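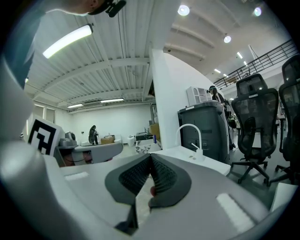
I bought two of the Flirnance hand-held grippers in June, and I've been putting off this review because I wanted to be fair to them. The sales page talks mostly about the soft fingers, so let's start there. They're dark grey, they meet in a V, and the inner faces are ridged for grip. That part is fine. They close on a paper cup without crushing it and they hold a screwdriver handle well enough. My complaint is with what happens when you want them to let go.

On unit one, the fingers stuck closed after 398 cycles. I know the number because the counter in the companion software stopped there and wouldn't move until I restarted it. The trigger came back to its rest position, the software reported the jaw as open, and the fingers were still pinched shut on a glass jar. Jhonatan Palomino was holding it at the time. He tried to work the jar loose with his free hand, the fingers released all at once, and he got a cut across the thumb when the jar hit the edge of the bench.

It was a small cut. I still think a tool that tells you it is open while it's closed has a safety problem, and I'd say so if it had only dropped a sponge.

Flirnance support answered in a day, which I'll give them. They said it was dust in the slide and told me to wipe it down. I wiped it down. It jammed again the same week. Kadri Vasiliauskas took the cover off and found the return spring riding over its post, with a bright worn spot where it had been rubbing. There was hardly any dust in there. She bent the end of the spring in a bit and it has behaved since, but I wouldn't call that a repair and it probably voids the warranty.

Unit two made it to 722 before doing the same thing. The box says the mechanism is rated for 3000 cycles between services. I'd like to know how they tested that.

Other gripes: there is no manual release anywhere on the body, the manual has one line on jams ("cycle trigger"), and the low-battery beep is the same as the fault beep.

Good points: it's comfortable to hold, the fingers wipe clean, and swapping them takes a minute. The older Drarnwood we had before was heavier and uglier, but it had a release lever you could hit with your thumb, and I miss it.

Two stars. I'd go to three if they send a redesigned spring and fix the open/closed reading. Until then ours don't pick up glass or anything sharp, and I wouldn't buy a third.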